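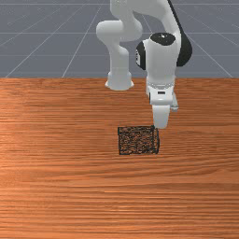
Every February I tell myself this is the year I'll walk across Nirkby without a coat, and every February I turn back at the bridge with my ears on fire. Last winter I finally gave up and ducked into the first warm place I saw, and that's how I started writing letters again. On paper! With stamps!

The warm place was a stationery shop called Filip, wedged between a shoe repair counter and a bakery that only seems to sell rye. I went in to thaw out and left with a pad of cream paper, a pack of 100 envelopes (they didn't sell a smaller one) and no idea who I was going to write to.

I hadn't mailed a real letter since college. I sat down that night and got as far as "Dear" before I had to go make toast. What do you say to a person who already saw your vacation pictures the minute you took them? I ended up writing to my old roommate, Chia-hao Ng, who moved out to Nostport years ago and who I mostly knew by then as a thumbs-up under things I posted. I told him about the bakery. I told him my knee was bad again. It filled a page and a half, and I mailed it before I could read it over.

His answer took 13 days. I know because I checked the box every single one of them, like a kid waiting on a decoder ring. He'd written on the back of a tide chart, in green ink, and he had plenty to say — his mother's hip, a fence he regretted, a long complaint about gulls. I read it standing up in the hallway with my boots on.

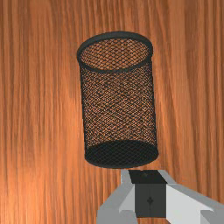 Setting up a place to write

You don't need much. I tried the couch first, and my handwriting slid downhill with the cushions. The kitchen was better, except that I kept getting up to look in the fridge. What works for me is a plain table, a lamp on my left and the phone in another room, preferably under a pillow.

As for pens, buy a cheap one and see if your hand gets tired. Mine did with anything skinny. I went through a fancy fountain pen stage in the spring (we all have our stages) and came out of it with a blue thumb and a stained tablecloth.

I also called Consuelo Peñalver, who runs a letter-writing night at the library in Dullden and has saved every piece of personal mail she's gotten since she was a girl. She's up to 1,876 letters, filed by year in shoeboxes.

"People think they need news," she told me. "I want to know what you had for lunch and who annoyed you."

I've taken that to heart, and my lunches are now very well documented.
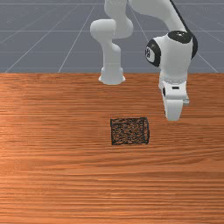 She also talked me out of making copies. I'd been snapping a picture of each letter before I sealed it, so I'd remember what I said, and she thought that was a terrible habit. Let it go, she said, and if you tell the same story twice, your friend gets to tease you for it. I've since told Chia-hao about the knee four times. He's keeping score in the margins.

There are seven of us writing back and forth now, counting my aunt, who types hers and signs them with her full name as if I might confuse her with some other aunt. I owe her one at the moment. I owe Chia-hao one too, and he's asked me for the rye bread recipe, so tomorrow I have to go find out whether the bakery will part with it.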